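Setting Up Your Store Directory and Location Pages

This section covers adding your retail locations to Flirklow, arranging them in a public directory, and publishing the store finder on your website. It assumes you have already created an account and connected a website. If you have not connected a website, complete the section "Connecting Your Site" first.

You need Owner or Manager access to carry out these steps. Staff accounts can view locations and edit opening hours but cannot add or remove a store.

Before You Begin

Have the following ready for each store:

Store name as you want customers to see it
Street address, including suite or unit number
Main phone number
Regular opening hours
Store code, if your company uses one

Each store needs its own store code. If you leave the field blank, Flirklow assigns one starting with the letters FL. You can replace an assigned code at any time before the store is published. After publishing, the code is locked.

Adding a Single Store

1. Sign in and select Locations from the left menu.
2. Select Add Store.
3. Enter the store name. Do not include the city in the name. The directory adds the city automatically, and including it will cause it to appear twice.
4. Enter the street address and select Check Address. A pin appears on the map.
5. If the pin is in the wrong spot, drag it to the customer entrance. For stores inside a mall, place the pin on the mall entrance closest to the store.
6. Enter the phone number and opening hours.
7. Select Save as Draft.

Note: A draft store does not appear in the directory or in search results. It can be seen only by people signed in to your account.

Adding Many Stores at Once

Use a spreadsheet import if you have more than a handful of stores. One import file can hold up to 3,000 rows. Larger lists must be split into separate files.

1. Go to Locations, then Import.
2. Select Download Template. Do not rename or move the columns in the template.
3. Fill in one row per store. Use the two-letter abbreviation for the state.
4. Format the ZIP code column as text. Spreadsheet programs often drop the leading zero from ZIP codes in New England and New Jersey.
5. Save the file as CSV and upload it.
6. Review the results screen. Rows with problems are listed at the top with the reason shown in red.
7. Correct those rows in the file and upload it again, or select Fix Here to edit them on screen.

Caution: Importing a row with a store code that is already in use overwrites the existing store, including its hours and photos. Export a backup copy from Locations, Export before you import changes to stores that are already live.

Store Photos and the Gallery Row

Each location page can show a gallery row between the address block and the opening hours. The row holds up to nine pictures. They are displayed at the same height and in the order you set on the Photos tab. Captions are optional and can be applied to one picture or to the whole row.

1. Open the store and select the Photos tab.
2. Select Upload and choose your files. JPEG and PNG are accepted.
3. Drag the thumbnails into order.
4. To use one caption for the whole row, turn on Shared Caption and type it in the box.
5. Select Save.

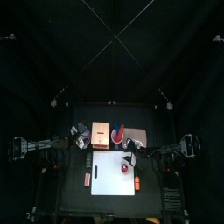
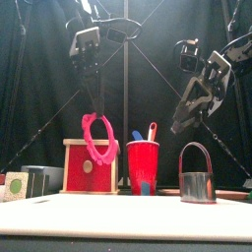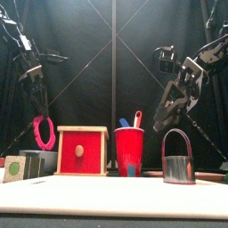 Two robot arms at the work area.

Note: Photos uploaded to one store are not copied to the others. To use the same photo at several stores, upload it to the Shared Library and add it from there.

Grouping Stores by State and City

The directory page lists stores by state, then by city, then by store name. States are in alphabetical order. This layout is built from the addresses and does not need to be set up by hand. You can change the following:

1. Go to Directory, then Layout.
2. Under Top Level, choose State or Region. If you choose Region, you will be asked to assign each state to one.
3. Turn Show Store Counts on or off. When it is on, the number of open stores appears after each state name.
4. Turn Jump Menu on to place a list of state links at the top of the page. We recommend this for directories covering over 4 states.
5. Select Preview to check the page on a phone and on a desktop screen.

Stores marked Temporarily Closed stay in the list with a label but are left out of the counts. Stores marked Permanently Closed are removed from the directory the next time it refreshes.

Publishing the Directory

1. Go to Directory, then Publish.
2. Choose the web address for the page. The default ends in /stores.
3. Select the draft stores you want to include, or select All Drafts.
4. Select Publish Now.

New pages are usually visible within a few minutes. If a store is missing, check that it is no longer marked Draft and that its address has a pin on the map.

Caution: Changing the web address after publishing breaks any printed QR codes that point to the old one. Add a redirect under Directory, Redirects before you make the change.

Adding the Finder to Another Page

The finder is the search box that lets customers enter a ZIP code and see nearby stores. It can be placed on any page of a connected site.

1. Go to Directory, then Finder.
2. Set the default search distance in miles.
3. Select Copy Code and paste it into your page where the box should appear.
4. Open the page and search for a ZIP code where you have a store.

If the results are empty, the map service may not be active. Look for error 723 in the Activity Log. It means the map key has expired or was entered with a space at the end. Paste the key again under Settings, Maps and reload the page.

For stores on the Fivby point-of-sale system, hours can be synced automatically. See "Syncing Hours and Holidays," the next section in this guide.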